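Can a machine fold the towels yet?

Gornex has spent two years teaching grippers to do laundry-room work. Its lead engineer, interviewed at the Remley site on Wednesday, rated progress as "uneven".

Picking a towel from a pile is, the engineer said, "mostly solved". Folding it is slower: 29 seconds on a good run, against a few for a person. The current model was trained on 610 demonstrations.

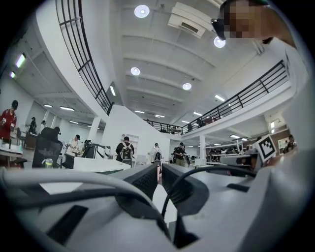
A hand-held gripper with two black fingers and a square marker on its right side.

"Thin cloth is still the problem. The fingers take two layers when we want one."

Would it manage a whole shift? "No. It needs help almost every hour." Shelf stacking, which Gornex is testing with the retailer Hultham, may be ready sooner. "Boxes keep their shape."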